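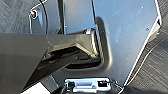 According to Gollard the fault is ours: the latch job was never meant to run on painted panels, and the force limit should have been set by whoever signed off the cell. Their reply took three lines. I have read it more times than it deserves.

I don't buy it. The brochure from December promised "any recessed latch, any finish", and the Bodwood line has had painted panels from the start. They came to see it twice before quoting.

What went wrong is simple enough. The finger goes into the recess, meets the mechanism and is supposed to stop when it feels resistance. On cycle 104 it felt the resistance and kept pushing. No alarm, no slowdown, and a log that says "contact normal" right up to the moment somebody hit the stop button. The Korka sensor was sold to us as good for 2,000 cycles between checks. Make of that what you like.

Timmermans, who did the guarding, want to move the fence back and call it a day. Fine, but a fence does nothing for a gripper that can't tell a latch from a wall - and people have to reach in there to clear jams.

So the cell stays off. Gollard have offered a software update, free of charge, with no word on what it changes. I've asked for the change notes and a test with a load cell in the recess. Still waiting on both.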